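I've been meaning to write about our trips to the Boutros garage in Nunham for ages, and as I'm now stuck indoors with a pot of tea and a car I can't really take anywhere, I suppose the moment has come!

My old Pluron estate went in last July with a noise. You know the sort, a grumble that only turns up on left-hand bends and goes shy the minute a mechanic climbs in beside you. I'd had it looked at in two other places already, and both of them wanted to sell me a gearbox. 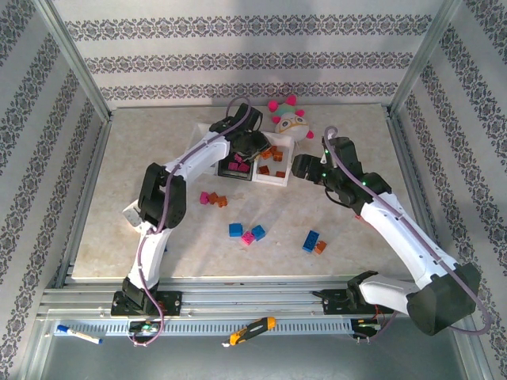 Daithí Ó Conaill, who runs the workshop side at Boutros, drove it round the ring road for 12 miles with the radio off and his head cocked like a blackbird. Then he came back, put it up on the ramp and showed me a wheel bearing that wobbled when he pushed it. The bill came to £194, which I paid with a silly grin on my face (I had been bracing myself for the £992 I was quoted elsewhere).

What I liked most was being allowed to stand there and look. He let me hold the torch, he let me ask daft questions, and he told me quite cheerfully that the Buvix tyres I'd been so proud of were wearing on the inside edge and wanted the tracking done.
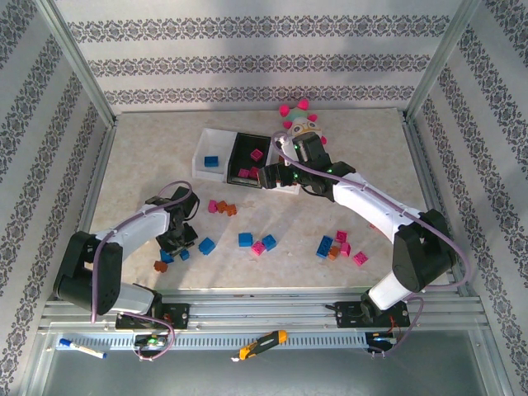 Would I go to a small independent garage with a newer car as well? I think I would, so long as I kept every receipt and read through the warranty booklet first, dull as it is.

Anyway, the estate is sitting outside under a great deal of pigeon mess, and I've promised it a wash on Saturday if the rain holds off.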